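Interior paint fails first at the height of a chair back. In the Kirkent district of Brurnatdale, where 295 rental units were repainted last August, most of the callbacks concerned scuffing on flat finishes between knee and shoulder level.

The cause is the ratio of pigment to binder. Flat paint carries more pigment and less resin, so the dried film is porous and holds dirt. Rubbing it with a damp cloth polishes the high points and leaves a shiny patch.

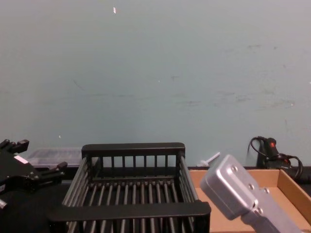

Wálter Ayala, who runs the test bench at the coatings firm Temier, rates films by scrub cycles. A weighted brush passes over a coated panel until the paint wears through. His lowest-priced flat gave out at 700 cycles. An eggshell in the same color reached 1,189.

Cure time matters as much as sheen. Latex is dry to the touch in 2 hours but needs several weeks to harden, and furniture pushed back too early will mark it.

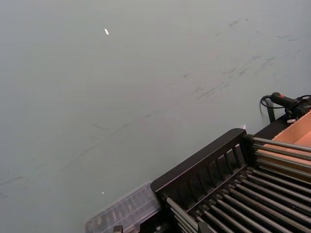

Maldonado, the contractor on the Kirkent job, now specifies eggshell for hallways and kitchens and keeps flat for ceilings. Touch-ups are done from the original batch, with a roller of the same nap.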